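Ticket: Reduced-hours records rejected on import to Brinero
Product: Endine Payroll, short-time work module
Opened by: Nuala Moriarty, HR administration, Pado
Assigned to: Tianyou Duan
Priority: High
Status: Resolved, follow-up open

Nuala Moriarty, 9:12 AM
The December file for employees on reduced hours was rejected at upload. The file holds 300 records. Brinero accepted 209 and returned 91 with "E34 – agreement reference not valid for period." All 300 people are covered by the same short-time agreement with the works council. The regular payroll file went through with no errors. Log attached.

Tianyou Duan, 9:40 AM
Log received. E34 is raised when the agreement reference on a record has an end date before the first day of the pay period. Please confirm whether the agreement was extended, and whether the extension was entered as a new agreement or as an amendment to the old one.

Nuala Moriarty, 9:58 AM
Extended. It was entered as an amendment by Gobnait Corrigan. The end date on the agreement screen is correct. I checked four of the rejected employees and the screen shows the new end date for each of them.

Tianyou Duan, 10:31 AM
The agreement screen reads from the header. The export reads from the employee assignment line, which has its own end date. On the rejected records the assignment line still carries the old date. Running "Propagate to assignments" after an amendment should update every line. Was it run?

Gobnait Corrigan, 10:44 AM
Yes, right after saving. It reported complete. I did not open the detail report.

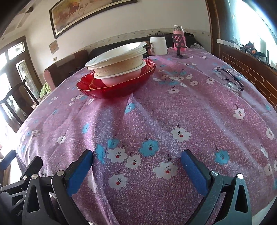

red tray, bowls and white jar on flowered tablecloth

Tianyou Duan, 11:20 AM
Reproduced on the test copy. Propagation skips any assignment line with an open absence and still reports complete. The detail report lists them as "held." All 91 rejected employees had an absence with no return date when the amendment was saved. Passing to Jouko Honkanen for the code side.

Jouko Honkanen, 1:05 PM
Confirmed. The hold is intended for terminations, where an open absence has to be closed first. It should not apply to a date extension. Defect logged. Workaround until the fix:

1. Open Agreements, select the amended agreement, then Assignments.
2. Filter on status "held."
3. Select all and choose "Release hold – date change only." Do not use plain "Release," it closes the absences.
4. Run propagation again and open the detail report.
5. Export the rejected records only. A full export creates duplicates in Brinero.

Nuala Moriarty, 2:17 PM
Steps 1 to 4 done. Held count is zero. At step 5 the "rejected only" box is grayed out.

Tianyou Duan, 2:26 PM
The box stays gray until the Brinero response file has been loaded back into Endine. Import > Responses, pick the file from this morning.

Nuala Moriarty, 2:49 PM
Loaded, exported, uploaded. 91 accepted, no rejections. Aidan Daly in finance needs to know if the subsidy claim total changes.

Tianyou Duan, 3:02 PM
It does not. The claim is calculated from hours, and the hours were not touched. Only the agreement end date changed on those lines.

Aidan Daly, 3:30 PM
Total matches our sheet. Fine to close from finance.

Tianyou Duan, 3:38 PM
Closing. Follow-up linked to the defect: propagation status to show "complete with holds" when any line is skipped.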